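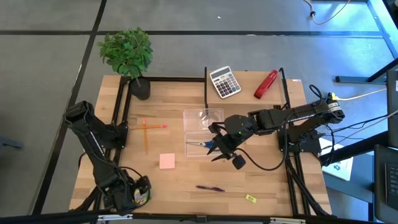
Handout 8, page 1 of 2

Murneo Teaching Lab, bench robotics, second half of the course
Notes by Selorm Dankwa
Wednesday, August 12, 2026

GOOD PRACTICE FOR TWO-ARM TABLETOP CELLS

Bring this to the bench. Last week's notes covered joint limits and homing, not repeating that. Today: layout, who stands where, what goes in the log. Most of it is house rules. Where a real standard applies I say so, and you go read the standard, my summary won't do.

1. Before power

Walk round the table once. All the way, including the side you don't use.

Floor first. Cables, plugs, paper. A sheet on the carpet next to the table is a slip hazard and goes back on a desk or in the bin. Loose cable on the floor gets routed along the wall or under a cover. Cables at the arm base need enough slack for the full swing of joint one, but no loop hanging where the elbow can catch it. Check by hand with the arm unpowered.

Mounts next. Try to wiggle each base. Any play at all, stop, tell whoever is on duty.

Rails: aluminum extrusion, so bolts can creep. Hex key check every Monday, initial the card.

2. What may be on the table

Task objects and listed distractors. Nothing else. No phones, no coffee, no keys.

Distractors are the things the arm is NOT supposed to touch. In the scissors-and-box task these are the office bits: pencils, pen, eraser, sticky note, plus the calculator and stapler on the back shelf. Write them all on the sheet before the first run. If you swap the purple pen for another one, that's a new layout and gets a new layout number.

The plant is allowed. It counts as scenery but it still goes on the sheet, and leaves hanging over the rail must be clear of both arms' reach. Ask before you move it.

3. Sharp objects

Scissors are the only blade permitted in this module. Rules:

- blades closed when a person places them
- set down by the handles, never tossed into the box
- person's hand out of the workspace before motion is enabled
- never take scissors from a gripper that is powered. Stop, disable, support the scissors, then release
- if they drop on the carpet leave them until both arms are disabled

Note which way the blades point at the start of each run. With the box in the middle and the blades to the left, the right arm comes in from the handle side. That's what we want. Turning them round changes the grasp and the risk, so it needs it's own line in the log.

The clear box: check for cracks along the lip. Clear plastic is also hard for some depth sensors, so don't trust a height reading off the rim. Use the taught height.

4. Two arms, one table

Idle arm parks high and on its own side. Not over the center, not resting on the wood. Parked does not mean safe! An arm that is holding position is powered and can move.

Only one arm inside the shared zone unless the plan says both. Shared zone = everything over the box plus one gripper width all round.

Speed cap for new plans is 10 percent for the first full cycle, then up to 60 once the supervisor signs. Don't skip the slow cycle becuase the plan "only changed a bit". Small edits have caused more bumps in this lab than new plans.

5. People

Two per cell. One operates, one watches with a hand at the stop. The watcher doesn't type, doesn't read, doesn't chat. Swap every half hour.

Desk with the keyboard is right beside the table, so the operator's chair stays pushed back while arms are live. Long hair tied, lanyards off, sleeves up.

Visitors from the Sulemana group and the Provthorpe site follow the same rules as everyone. Same form too.

6. Standards, short version

ISO 12100, risk assessment, general. Start there.
ISO 10218, parts 1 and 2, industrial robots and their integration. Our arms are small but we borrow the thinking.
ISO 13850, emergency stop. Read the bit on reset: releasing the stop must not by itself restart anything.

Check you have the current edition, library copies can be old.

7. Log sheet

Layout number, operator, watcher, arm used, speed, start pose of the scissors, result, any contact with a distractor. Contact counts even if nothing moved. Write it at the time, pen not pencil.

Full logs go in the Sketwood folder, file limit is 1000 runs, then start a new one.

For next session: write a one-page risk assessment for this table. Pick the task yourself but keep both arms in. Hand in on paper, name on top. Page 2 has the blank form.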